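Section 6. Handing the putting-away over to the Tuler

Read this section before the first shift, and read it again after the first week, when it will make more sense. It covers the evening put-away routine at a Hometetti furnished rental: drawers closed, small items back where the room card says they go, floor clear enough for the cleaning crew to walk on.

6.1 Before you start

1. Open the Bakar planner on the office computer and pick the unit. There are 389 units in the list. The search box works on unit numbers only, so typing "the nice one with the view" will get you a blank page.

2. Check that the room card is newer than the last furniture change. If somebody swapped the cabinet in August and told only their coworkers, the robot will go looking for the old one with great dignity.

3. Run the rehearsal. The planner builds the room in simulation and sends the Tuler through the whole list before the real one leaves its dock. A rehearsal takes 35 minutes. Sitting and watching it is not required, though most new planners do, and we have stopped mentioning it.

4. Read the rehearsal report. Anything marked STALLED needs a person to look at it. Anything marked DONE needs a person to look at it less.

Note: Drawers are listed by position on the room card. Please don't rename them. One crew gave theirs the names of former managers and the report became hard to read with a straight face.

6.2 Setting the drawer routine

1. Select Cabinet, then Drawers, then Close All.

2. Set arm speed to 30. The dial goes to 68. The dial is optimistic.

3. Choose which gripper leads. Left is the default. Change it if the cabinet stands closer to the right arm.

4. Press Rehearse again. Yes, again. A changed setting clears the old report.

CAUTION: Never stand between the Tuler and a cabinet during a live run. It will stop for you, then wait, and the wait goes on your timesheet as a stoppage.

6.3 What happens to your job

The question comes up at every training, usually near the coffee. Crews used to finish the put-away themselves, at the end of a shift, with whatever patience was left. They now spend that time on room cards, stall reports and the things the robot leaves alone: bedding, anything wet, anything that belongs to a guest. Planners start at 2 p.m. instead of 6 a.m., a change most people have taken very well. The paperwork has grown. You will hear from the Marar office that it has shrunk, and they do have less of it.

If a run stalls more than twice in one unit, take it off the schedule and do the room by hand. Write down what you did and in what order. Your notes go into the next room card, so "just tidied up" is not an entry.

6.4 Checking the rehearsal view

1. Open the unit in Bakar and click Robot View.

2. Pause with both arms in sight and find the cabinet.
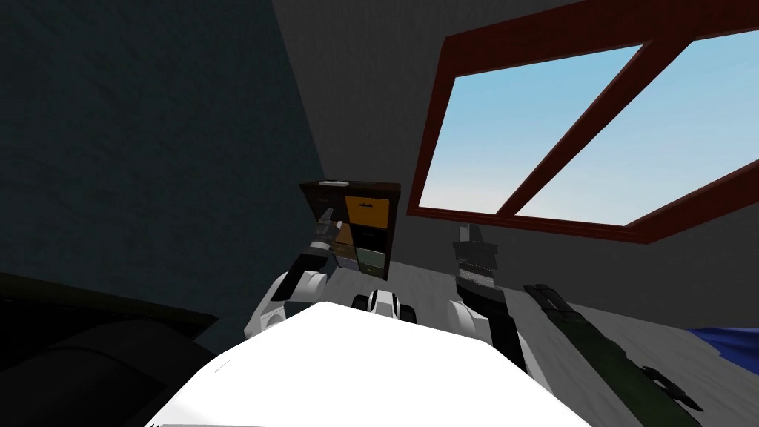

3. Click Tilt to turn the angle reading on or off. It changes the number in the corner of the planner window and has no effect on the view itself, a feature we have asked about.

4. Compare the drawers with the room card, top row first. If the two disagree, fix the card and go back to 6.1, step 3.

5. Save under the unit number. Files saved as "final" are deleted at midnight, along with "final2."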